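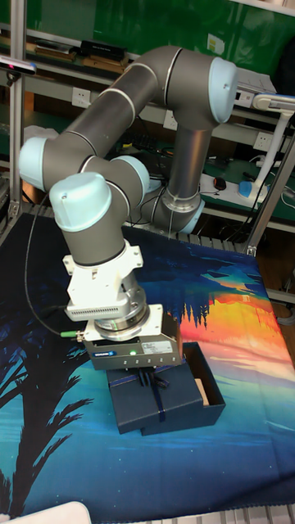
Ribbon on a two-piece box: tie the lid or the whole thing?

marlowe_k
July 22, 2024
I'm packing 80 favors for my sister's wedding in November. Navy boxes, lid and tray, with a tan cardboard insert. I want a dark blue bow in the middle of the top. Do I tie the ribbon around the lid only, or around the closed box? Lid only looks neater to me, and people can open it without wrecking the bow.

pattyjo14
Lid only. I did 200 of these for a craft fair and the ones tied all the way around took twice as long. Tape the ends inside the lid with double-sided tape.

Damián Orellana
I disagree. If the boxes get carried anywhere, a tied lid does nothing to hold them shut. Go around the whole box. A guest can untie a bow.

pattyjo14
Depends on the fit. The Bavano boxes I used were snug enough to pick up by the lid — I wouldn't do that with a loose one.

marlowe_k
Mine are from Iltard. The lid slides off if I tip it.

Damián Orellana
Then you have your answer.

hollis_r
You can do both. Tie the bow on the lid and put one clear sticker on the side for the drive. Peel them off when you set the tables. Test a sticker first, some of them lift the color off dark paper.

marlowe_k
I like the sticker idea. Does dark blue on navy disappear, though? My sister wants it tone on tone. I would have gone with silver.

pattyjo14
Satin shows up fine on a matte box. Grosgrain gets lost. Cut every piece to the same length before you start.

Damián Orellana
Silver would look better. It's her wedding, so use the blue.

marlowe_k
Ordered satin. I'll try 14 boxes this weekend with the stickers and see how they hold up in the car.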